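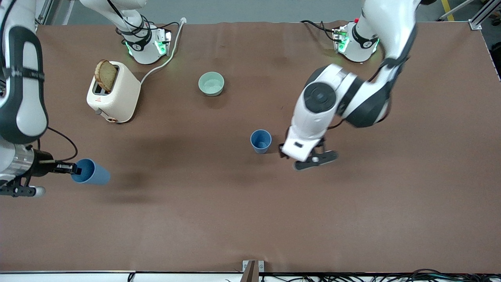 Ekua Atinga wrote in the margin of our first draft that a breakfast table is never laid the same way twice, and that a report on table clearing ought to begin by admitting it. We have taken up her comment in this final version. The earlier draft treated the table as a fixed arrangement, and several of the findings below became clearer once that assumption was dropped.

Breakfast Ware and the Shared Table
Student Project Report, Household Studies
Claretholm Residential College
Submitted in January

1. Purpose

The project examined how a small set of everyday breakfast items is placed, used and cleared on a shared table. The items chosen were a toaster, a bowl and plastic cups. These were selected from a longer inventory of kitchen goods kept at Rudley House, where students share one kitchen and one table per floor.

The report addresses two questions. The first is how much of the usable table surface is lost to items that remain out between meals. The second is whether the order in which items are cleared affects how often they are knocked over or left behind.

2. Background

Rudley House was refitted before the present intake arrived. Under the former arrangement, each resident kept cups and bowls in a private cupboard. Under the present one, the ware is held in common, and the college housekeeping budget allows 300 dollars per floor each year for replacement. The floor on which the authors live had spent most of that sum by the middle of the fall term, chiefly on cups and bowls.

A previous student report, prepared for the Wultness kitchen, recommended a printed notice above the sink. The notice was put up and remains there. Residents interviewed for the present project could recall that it existed but could not repeat what it said. The authors therefore looked at the table itself and left signage outside the scope of the work.

3. Materials

The toaster used for the reference layout is cream-colored. It is treated in this report as a semi-permanent item, meaning that it may be shifted during a meal but is not normally returned to a cupboard.

The bowl is pale mint green. Residents use bowls of this size for cereal, for fruit and, on occasion, for keys and loose change. The last use was recorded separately, as a bowl holding keys tends to stay on the table all day.

The cups are blue. Plastic was preferred over glass for the project, and the housekeeping office supported the choice. A plastic cup is light enough to be moved by a sleeve or by the corner of a newspaper, and the number of cups found on their sides was one of the measures taken.

The table has a smooth reddish-brown top. Crumbs in pale colors are easy to see on it, which assisted the recording of toaster position. The authors note that a lighter table might have produced different habits of wiping.

4. Method

Observations were made over 5 weeks of term. The table was checked before breakfast, after breakfast and again in the late evening. At each check, the recorder marked the position of each item on a printed plan of the tabletop. The plan was divided into squares, and each square was entered as free, occupied or blocked. A blocked square was one that held nothing but could not reasonably be used, such as the narrow space between the toaster and the edge of the table.

In total, 1428 squares were entered in the record as occupied or blocked. Entries were copied each evening into the Yeon workbook, a shared file that the department provides for projects of this kind. Eino Hirvonen checked the copied entries against the paper plans and corrected a run of evening records in which left and right had been exchanged.

Residents were told that the table was being observed. They were not told which items were of interest.

5. Findings

5.1 Surface lost to standing items

The toaster accounted for more blocked squares than any other item. Its own footprint was modest. Most of the loss came from the space left beside it, where residents were reluctant to set a cup in case it was caught by an arm reaching for toast.

The bowl, when empty, was moved freely. When it held anything at all, residents worked around it, even where the contents could have been put elsewhere in a moment.

5.2 Order of clearing

Cups were usually cleared first and bowls second. In households where the bowl was taken first, cups were more likely to be left until the evening. One resident explained that once the bowl was gone the table "looked done," and others gave similar accounts.

5.3 Cups on their sides

Cups were found lying down more often after breakfast than at the other two checks. The effect was strongest when cups had been placed near the toaster. Because a cup on its side can roll, it was sometimes recorded in a square where nobody had set it down, and the authors cannot say how far such cups had traveled.

6. Limitations

The study concerned one table and one group of residents. Weekend habits were not separated from weekday habits in the record, and the late evening check was missed on several occasions during examinations. No attempt was made to record who had left a given item, as this would have altered relations on the floor.

7. Recommendations

The toaster should be kept at one end of the table, with its side close to the edge, so that the blocked space falls on one side only.

Cups should be set down at the end away from the toaster.

A separate tray for keys should be provided, so that the bowl can be cleared with the rest of the ware.

Residents clearing the table should take the cups before the bowl.

8. Record Keeping

The paper plans have been placed with the department office and may be consulted there on request. The Yeon workbook remains open to students continuing the project next term. Ekua Atinga has asked that any further layouts be entered on a fresh plan, with the position of the toaster marked first.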